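Week 4: Light in closed rooms

Last week we did sunlight, so now for my favourite bit of the course: rooms with no windows at all! Everything you see in them depends on the lamps and on what the walls send back.

Two words to learn. Lumens measure how much light a lamp gives out. Lux is how much lands on each square metre, so 1,000 lumens spread evenly over two square metres gives you 500 lux. Try it with the reading from the Dunau worksheet (399 lux at desk height) and work backwards.

Pale walls are wonderful things. Light bounces off them again and again, and shadows go soft at the edges. A big ceiling panel softens them too, and a small bare bulb does the opposite.

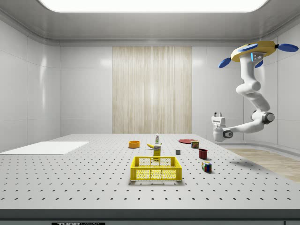 Glossy paint keeps some of the bounce in one direction, so you get highlights that shift as you walk about. Matt paint scatters it. Do try both with the Lolton sample cards before the seminar, and bring your sketches in October.

Reading: Flurkari booklet, page 128 onwards.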